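Slow travel on foot: notes for the evening talk
Reading time: 2 minutes

Opening

Good evening. I'm going to talk about walking the old road from Vadby to Vevthorpe, and why I think more towns should keep roads like it open to people on foot.

Start with the road. It runs 44 miles. Before the railroad it was the only way to get grain to the mill at Vevthorpe. Parts of it are paved now, but most is still gravel or dirt.

Pause for the map. Point out the Wallar crossing.

What to carry

Less than you think. One change of clothes, rain jacket, water, food for a day. I walk in canvas sneakers and change into slides in the evening. People always ask about boots. Boots are fine if you already own them and they fit.
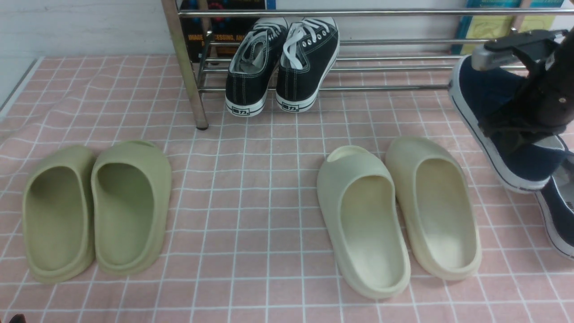
Who uses the road

The count at the Wallar bridge last year was 3,614 walkers. In August alone it was 875. Most were out for a day, and many live close by. Read the two numbers slowly — people write them down.

The inns at either end say walkers eat breakfast early and go to bed early. The store in Vadby now opens at 6:30 in summer.

Where people sleep

There are two hostels on the route. Both ask you to take off your shoes at the door, and the floors stay clean for it. Beds are plain. Bring your own towel. If you want a private room, call ahead. 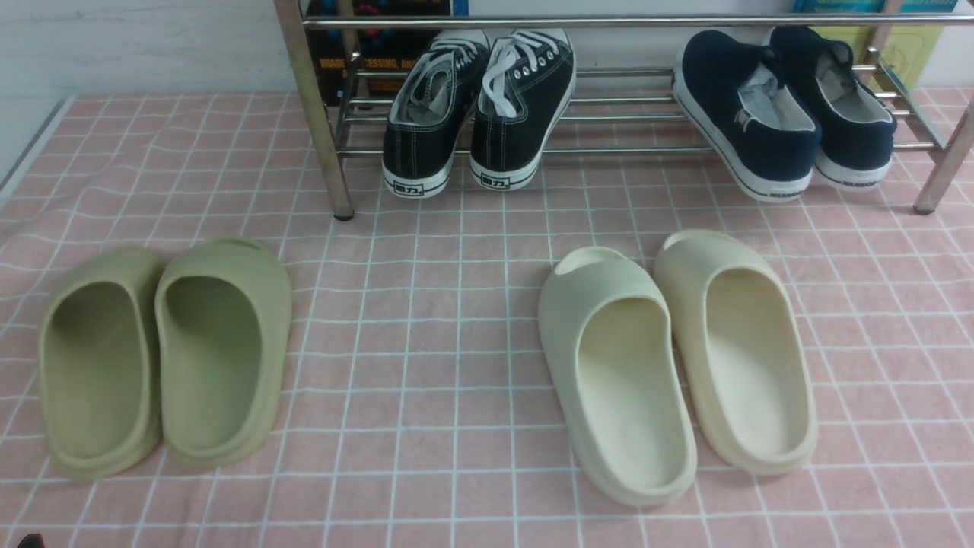 Slides on the floor, sneakers on the rack.

The problem at the crossing

The footbridge over the Wallar needs new decking. Without it, walkers would have to use the highway bridge, and that one has no shoulder. Show the drawing here. Don't get into the budget unless someone asks.

Close

Ask for a show of hands: who has walked any part of it? Then take questions. If time is short, skip the story of the flooded field.

Contact | Copyright Vadby Footpaths | Back to top

Related
Notes on the Wallar footbridge
Getting to Vevthorpe by bus
Walking in wet weather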